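4.2 What people do with a shared lunch

I should say up front that I came to this part of the study hungry. Most of our visits to the Jostley office fell right before noon, and it's hard to take tidy field notes on food when you'd like to be eating it! Still, the lunch table gave us our best material. Over the 28 visits we logged 373 separate items put out for sharing, and Myrto Sfakianakis and I coded every one by wrapping, by container, and by how long it sat before somebody took it.

The container mattered more than I'd guessed. Food on a bare table got treated as belonging to someone, and people would walk past it, look around, and keep going. Put the same food in a bowl or basket and it was up for grabs (one person we interviewed called it "the okay-to-take thing," and the name stuck with our whole team). We dropped 4 items from the timing data where the owner came back and claimed them.

Wrapping was messier to code. Ebenezer Nartey wanted one category for anything covered, and I held out for splitting clear from opaque, so we ran it both ways. The split version is in Figure 3. 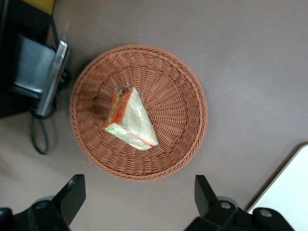 Figure 3. Clear wrap, single item, shallow basket.

Clear wrap came up again and again in the interviews, mostly from people who are picky about fillings. They wanted to know what they were getting without having to touch it. With a wedge lying cut face up, like the one in Figure 3, you can see the pale green lettuce and the orange-red layer by the crust right through the plastic, and that was the sort of peek they meant. Foil got a lot of poking and lifting of corners, which we coded as "inspection" and come back to in Section 4.3.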